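Home | Workshop | Interviews | Contact

2021-04-17 – by Manolis Ververidis

Keeping two grippers honest

Remo Wieser looks after the hand-held grippers at Jenton. They work in pairs, one for each hand, and he has the same pair on his bench every month. "Mostly it is the tips," he says. "The fingers themselves I almost never change."

He checks the tips after 300 grasps. First he wipes them with a damp cloth, then he closes the fingers slowly and looks if they meet along the whole edge. If one tip sits higher, he loosens it, moves it and closes again. "People want to tighten the screw more. Please don't. I had to drill out one in July, and it took me the whole afternoon."

The slides get a brush and no oil. I asked him why, as the manual from Candham allows a drop. "Oil is fine in a clean room. We have dust from paper and from sleeves – after a week you have a paste."

Trying it on real things

After the bench comes the table. Wieser likes soft and shiny packages for this, such as a sponge still in its clear bag.

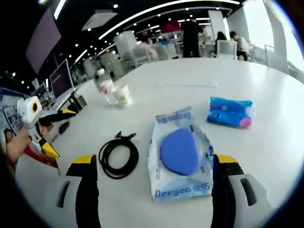
What goes in the log

Each unit has a page with its number, and his favourite is 41. He writes the date, the play in the fingers and who did the work. "If the colour of the tip changes, write this also. It costs you seven seconds."

12 shares | 3 comments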